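Wrist camera offsets in the Lisholm cell, part two
April 29, 2026

The offset was wrong in the config file and had been since I rebuilt the gripper mount. I only found it when the simulated cell and the real one began to disagree by a steady amount in the same direction, which ruled out noise.

For anyone setting up the same thing, the order I now follow is this. Home the arm. Load the mount file and read back the camera transform, do not trust the version in the launcher. Close the fingers fully and check that the gap reads zero. Open them and check again. Then run the rim grasp, one finger inside the mug and one outside, because it shows an error across the fingers sooner than any grasp on a block does.

My old value was out by 2 mm across the fingers. On a block that goes unnoticed, the fingers simply push it over. On a thin wall it decides which side of the rim a finger comes down.
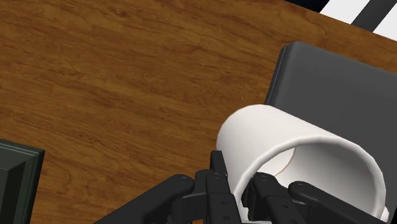
Batista wrote back after part one that the rim grasp is a poor calibration check, as the contact model in the simulator is too forgiving, and that a plain peg in a fixed hole would give a number worth keeping. The point is fair. I have a peg test on the list for June, once Gasodden have sent the plate.

Until then I run the mug in batches. With the old offset, 73 grasps out of 173 closed with both fingers on the same side of the wall. With the corrected one it was 17 out of 173, same start poses, same seed. Most of those 17 start with the handle close to the outer finger, so I suspect the approach angle -- a separate job.

Two notes on upkeep. The mount file is now read-only and lives with the Flevirthorpe configs. The finger joint limits are set in the same file, so if you change one, reload both and home again before running anything.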